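Caring for Stone Counters and Tabletops

Most stone tops are spoiled by the wrong cleaner, and the damage is slow enough that people blame the stone. Marble and limestone react to acid. Vinegar, lemon juice, wine and many bathroom sprays will dull the polish, and wiping faster doesn't bring it back.

For daily cleaning, use warm water with a small squirt of dish soap on a soft cloth. Rinse with a second cloth and dry. Skip the rinse and the soap builds up into a gray film. Dark surfaces show it first, especially under a window. 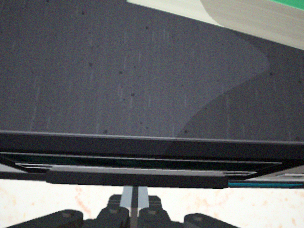
Dark gray with a fine grain and a few black specks.

For oil stains, make a paste of baking soda and water as thick as peanut butter. Spread it over the spot, cover with plastic wrap and tape down the edges. Leave it 8 hours, then lift it off with a plastic scraper. Old stains can take several rounds.

Heat is less of a worry than people think, but use a trivet anyway. Sudden heat can crack a slab along a weak vein.

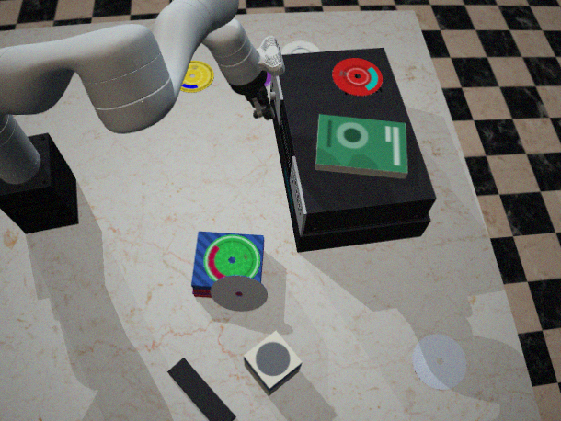 One reader, Folard, wrote in to say that the paste did nothing on a butter stain until the third try, and that keeping the plastic sealed made the difference.

Sealing is a separate job. Put a few drops of water on the stone and wait. If the spot darkens, it's time to reseal. Wipe the sealer on thinly, give it the time printed on the can, and buff off everything left on top. Sealer that dries on the surface leaves streaks. 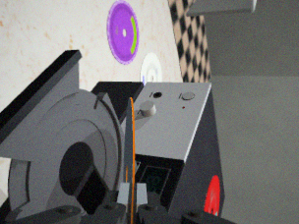
Let the top cure overnight before putting anything back on it. Small scratches can wait until then too. On a honed finish, a 700 grit pad used wet will blend most of them. On a polished finish, leave them to a stone shop.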